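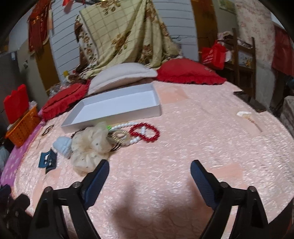
Scrunchie and a few other bits on the pink quilted sheet.

Tuklow Hair Accessories - FAQ
Updated July 12, 2019

Quick answers first, email if yours isn't covered. Replies go out in the evenings, after packing.

How long does shipping take?
4 working days inside the US, usually. Canada up to 11. Slower in November, order early if it's a gift.

Do you ship overseas?
Not right now. Tried it, too many lost parcels. Maybe next year.

Can I return something?
Yes, 31 days from delivery. Unworn, tags on. Earrings no, sorry, hygiene rules. Return postage is on you unless we sent the wrong thing.

My scrunchie lost its stretch. Now what?
Send it back and we'll put new elastic in. Free the first time, small charge after. Put a note in with your order number, we get envelopes with no name on them and then we're stuck.

How do I wash them?
Cool water, drop of baby shampoo, lay flat. No dryer. Sheer fabrics snag so keep them away from zippers and velcro. Anything with studs or beads, hand wash only, don't wring.

Will it hold thick hair?
The Remirari size, yes. The Tidero is smaller and better for half-up or fine hair. Not sure? Get the Remirari.

Is the jewelry nickel free?
Everything in the Poojary line is. Older stock may not be, check the listing, it says so near the bottom.

Do you restock sold out colors?
Sometimes. Depends on the fabric, a lot of it is end of roll. Over 207 people are on the waiting list for the plum one so we are definately looking for more.

Custom orders?
Bridesmaid sets yes, give us a month. Single pieces no.

Wholesale?
Ask for Lavanya Alva, she does all the shop accounts. Use the contact form and pick "trade" or it lands in teh wrong inbox.

Can I change my address after ordering?
If it hasn't shipped. Email right away, order number in the subject line.

Gift wrap?
Tissue and a card, no charge. Tick the box at checkout.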